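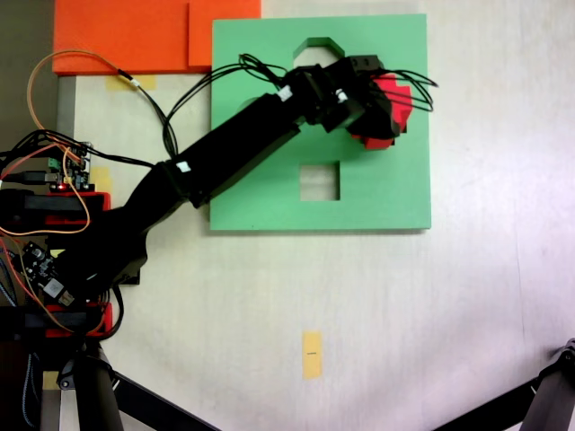 How long can a family keep a shape-sorting board from the new toy library? Each board goes out for 17 days, and it can be renewed once if no one else has asked for it.

The toy library at the Hostow community hall opened its shape-sorting shelf on Tuesday, February 6, 2024, after a winter of sawing, sanding and painting in the workshop behind the building. The boards are flat panels with shaped holes cut through them, and each goes out in a cloth bag with the blocks that fit it. They are meant for children from 15 months upwards, although the hall says older children borrow them too, mostly for timing each other.

The project cost 3,389 euros, paid for by a small grant from the district and the takings of last May's summer fair. Most of that went on timber, paint and a second-hand bandsaw. The bags were sewn from curtain material left over when the hall changed its windows.

Oddur Vestergaard, who runs the workshop, said the holes took longer than the blocks. A square is simple to cut, he said, but an eight-sided hole has to be right on every side or the block catches.

"We threw a fair few away at the start," he said. "You sand one side to make it fit and then it's loose on the other. In the end we made a template for each shape and stuck to it."

The boards are painted in plain colours, green among them, with the blocks in stronger ones so that they are easy to find on a carpet. The paint is matt. Glossy samples were tried in the autumn and showed every fingerprint.

The stepped block has been the hardest for the children who tested the set. Several of them pushed at it for a while, gave up and went back to the square. Vestergaard has kept it in, and has written a card for parents suggesting that it is left until last.

Testing was done over four mornings at the Firodach playgroup, where Gebhard Pichler looks after the two- and three-year-olds. He asked for one change, a thicker board, after the first ones slid about on the tables whenever a child leaned on them.

"The thin ones ended up on the floor," Pichler said. "With the heavier board they can use both hands on the block." He would still like a version with fewer holes for the youngest, and two of these are being made now.

Borrowing is free for anyone with a hall card. A lost block costs 70 cents to replace, and the workshop keeps spares of every shape. Boards should be wiped with a damp cloth and dried flat — not left standing against a radiator, which bent one of the early ones.

The shelf is to the left of the main desk, next to the jigsaws. Returns can also be left at the Papadakis bakery during opening hours, as long as the bag is tied and the name tag is filled in.

Anyone who wants to help with sanding can leave a name at the desk. The workshop also needs offcuts of hardwood, clean and free of nails. The Grisov branch of the library will get its own set of boards in May.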